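Orness
Search products, guides, spares

November 2, 2025
By the Orness workshop

Hattar: a simulated kitchen kit for recording robot demonstrations

I've been putting off writing this page because every time I sat down to do it I ended up back in the simulator opening drawers. So, Hattar. It's our software kit for collecting manipulation examples without owning a robot (or while yours is in pieces on the bench, which is where mine spends a lot of its life). You drive a simulated two-armed mobile robot around a furnished room, you do a small household job with it, and the kit writes down everything the robot saw and did, ready for training.

What you get in the download

The base kit has 12 room layouts and 755 surface finishes to dress them in. Brick, tile, wood grain, stone, painted cabinets in colors you'd never pick for your own house. We went loud on purpose! A policy that has only ever seen beige cabinets gets very attached to beige, and I've watched one of ours fall apart over a blue countertop. Each time you reset the room you can keep the finishes or have the kit deal you a new set.

You also get a starter library of 2,000 recorded demonstrations, covering doors, drawers, pick and place, and putting things back where they came from. I drove a good share of those myself and you can probably tell which ones, I take the corners wide.

Driving it

You can drive with a pair of tracked hand controllers or with a Bemeck, our desktop arm pair. I like the Bemeck better. Your elbows end up where the robot's elbows are, and after an hour or so you stop thinking about it. Hand controllers are cheaper and perfectly fine for drawers, but I find them tiring for anything that needs both arms at once.

A foot pedal starts and stops each take. Tap it twice and the take is thrown out. Please use the double tap! My first month of recordings was full of half-finished reaches that I meant to sort out later, and sorting them took longer than recording them again would have.

What gets recorded

Every take holds the joint positions, the gripper openings, the base motion, the task label you typed in, and the camera views. There's a view looking forward over the robot's body and a close view at each gripper. The close views can be switched off to save space, but I'd leave them on. When the hand is right up against a handle, the body view often has an arm in the way, and the close view is the one that tells your model how the fingers line up.

Takes are saved one folder per take, with plain names, and our Usero viewer opens them straight from disk. Usero is included. You can scrub through a take, trim the dead time from both ends, fix a bad label, and export. It doesn't do cloud storage and I'm not planning to add it.

How many takes do you need?

For one drawer in one room, I had a usable policy from roughly 600 takes. Change the finishes and the robot's starting spot every few takes and you'll want more than that, though the result holds up much better when you move it to a layout it hasn't met. I'd sooner have a smaller set with lots of variety than a huge pile recorded from the same floor tile.

A few things I'd want to know before buying

It needs a decent graphics card. Laptops will run it, but with all the views on, the motion gets choppy, and choppy motion goes right into your data.

Wall art, figurines and other clutter can be turned off per room. Leave some of it in, especially if your real robot is going to live somewhere with stuff on the walls.

Low light is a setting, from bright to pretty gloomy. I record a portion of every batch on the gloomy end.

Contact is good for rigid things like doors and handles. Cloth and liquids aren't supported in this version, so no towel folding yet (I know, I want it too).

Licenses are per workstation, and the demonstrations you record are yours to share or sell as you like. Updates to the room pack are free through next November.

Views from one of the rooms:
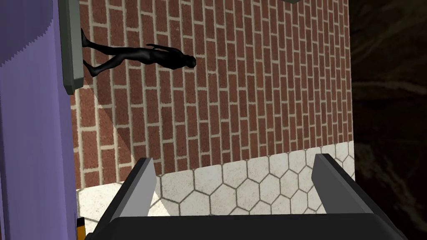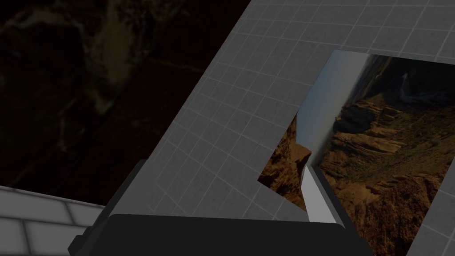
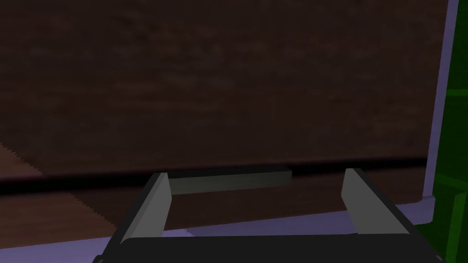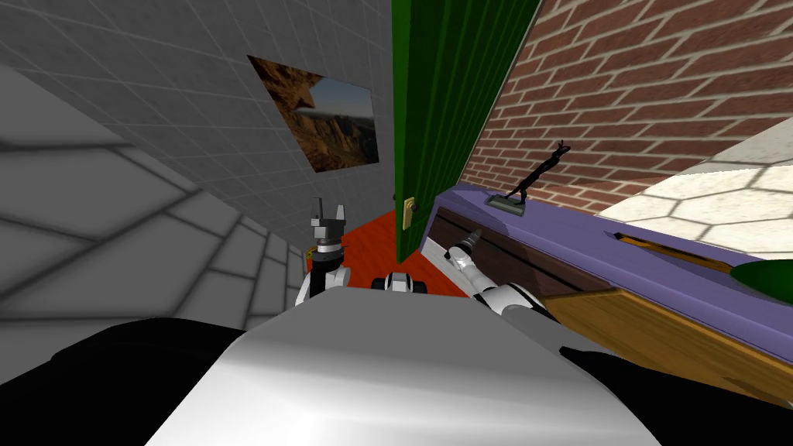

Can I mix Hattar takes with recordings from my real robot?

You can, and it's how I use it myself. Usero exports both to the same layout as long as your real recordings have joint positions and at least one camera view. Keep the two sources labeled separately so you can change the balance between them at training time.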